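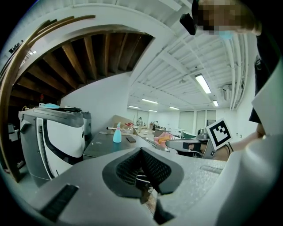
Figure 1. View from the camera of one hand-held gripper during a two-gripper session. A second gripper, with its marker card attached, is held at right.

Tandgate Hand-Held Demonstrations

Data card, version 1.2
Released November 28, 2021
Maintained by the Manipulation Group, Trastarance Laboratory

Summary

Tandgate is a collection of tabletop manipulation demonstrations performed by people using hand-held grippers. No robot arm is used during recording. The operator holds one gripper in each hand, carries out the task directly, and the motion of both grippers is recovered afterward from video and from the readings of the onboard motion sensors. The collection is intended for the training and evaluation of policies that will later run on a pair of robot arms fitted with matching fingers.

The release contains 547 recorded episodes. Of these, 528 passed trajectory checks and are recommended for training. The remaining episodes are supplied in a separate folder so that users may study tracking failures.

Tasks

Episodes fall under the following task families:

wipe: spraying and wiping a marked area of a tabletop
lid: opening and closing a lidded container
handover: passing an object from one gripper to the other
sort: moving small household objects into trays

Each episode carries one task label and a short written instruction. Instructions were written by the operator before the recording began and were edited only for spelling.

Collection

Recording took place in shared working rooms at the Grindley site, under the existing ceiling lights. Rooms were not cleared before sessions. Furniture, cables, equipment and other occupants may therefore be visible in the background. Users who require plain backgrounds should apply their own masking.

Each gripper carries a wide-angle camera facing the fingers. Square marker cards are used to relate the position of one gripper to the other when both are in view. A short calibration sequence, in which the grippers are held facing each other, opens every two-gripper episode. It is labeled "calib" in the index and should be excluded from training.

Operators received one hour of instruction and completed practice episodes that are not included in the release.

Contents of each episode

left.mp4, right.mp4: camera video from each gripper
pose.csv: estimated position and orientation, one row per video image
width.csv: opening of the fingers, in millimeters
meta.json: task label, instruction, operator code, room code, software version

The two video streams are aligned to a common clock. Episodes with an alignment error above the stated limit were moved to the rejected folder.

Privacy

Operators gave written consent to recording and release. Faces have been pixelated in all video files. The process was automatic, followed by a manual review of every episode. Audio was not retained. Any person who believes that he or she can be recognized in the material may request removal, and the affected episode will be withdrawn at the next release.

Known limitations

Tracking quality drops when a gripper is held close to a plain wall or tabletop for an extended period. Marker cards may be hidden by the operator's arm, in which case the relative position is interpolated and flagged in pose.csv. Some 300 episodes come from a single room, and results on this collection alone should not be taken as evidence of performance in other settings. Left-handed operators are underrepresented.

Changes in this version

Pose files were recomputed with the September calibration values. Duplicate entries in the index were removed. Users of version 1.1 should replace all pose.csv files; the video files are unchanged.

Access and contact

The collection is available for research use under the Trastarance data agreement. Redistribution of the video files is not permitted. Conversion scripts for the Fiadzo training format are provided in the tools folder.

Questions regarding the data should be addressed to Sabina Barua. Removal requests and questions regarding consent should be addressed to Khalil Saliba.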